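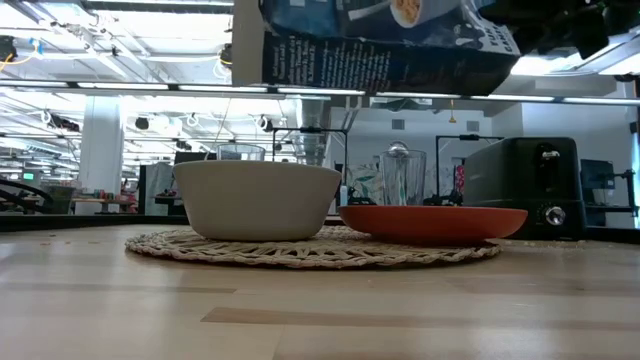
Breakfast Program – Progress Report to the Westine Fund
July 10, 2020
Prepared by Hanna Hutsuliak, Orcombe House

In June the program served 1077 breakfasts to 37 registered households, against 53 places funded. Cold cereal remains the main item. Each setting is laid on a round woven placemat with a deep bowl and a shallow orange-red plate, and the toaster is kept on the same table.

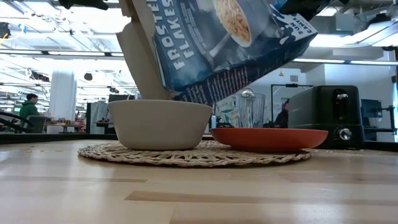 Spending on dry goods came to $251 for the month. Cereal is poured from the original box – no decanting is planned at present. The remaining places will be offered to families on the Skidstead list, and a revised budget will be submitted with the next report.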